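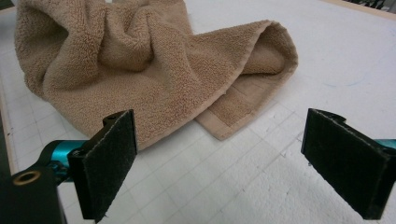
Curkcombe's only computer magazine is going back into print, two years after its publisher said paper was finished. The Curnard Review, which spent those years as a website with a newsletter and a great many pop-ups, will return to newsstands in February with an issue of 82 pages. It will be printed on a recycled stock called Bolska, chosen by the editors after a long argument over samples. Bolska comes in a warm light brown. Anyone wondering what that does to a magazine can look at the crumpled towel at the top of this item, which is close in shade and, readers of the trial copies may feel, not so far off in texture. Screenshots printed on it come out looking like evening.

The publisher's statement, dated Sep 5, 2026, calls the move "a return to the way our readers have always wanted to read." The last statement, the one that closed the print edition, used nearly the same sentence about phones.

The magazine will appear six times a year and be sold through 40 stores, most of them in the Curkcombe area. Subscribers who never asked for a refund when the presses stopped will get the first issue free. Those who did ask are invited to subscribe again, at a higher price, and will receive a tote bag.

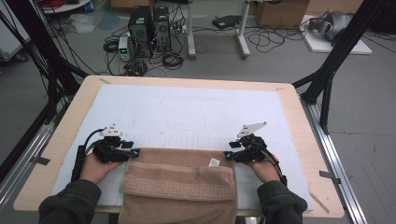 Press and Publishing

The return has not gone unnoticed across town, where the weekly La has carried its own computer page since the Review left the racks. La got its name when the rest of the masthead was lost in a redesign and the owners decided they liked it better that way. Its editors say the page will continue and that they welcome the competition. The same edition ran a half-page feature on how to recycle old magazines.

Advertisers seem more cheerful. The back cover of the first issue has been taken by a repair shop, the inside front cover by a maker of printer ink, and a full page in the middle by the publisher itself, advertising the website.

Regular columns will come back too, among them the letters page, which was replaced online by a comment section and later by a notice saying that comments were closed. Letters must be signed and may be sent on paper. The publisher has set aside a spot for corrections to the final print issue, which readers have been sending in ever since it came out.

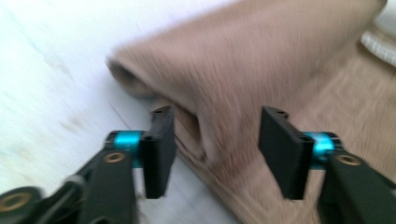
One of those corrections concerns the crossword, where the answer to the longest clue would not fit the squares provided. The magazine says the grid will be run again in the first issue with the missing squares restored. Completed grids from the old issue will be accepted if the margins are legible.

The cover disc will not be back. Readers in the publisher's summer survey asked for it in large numbers, although few of them reported owning anything that could play one. A printed page of download links will take its place. The links are long, and will have to be typed in by hand.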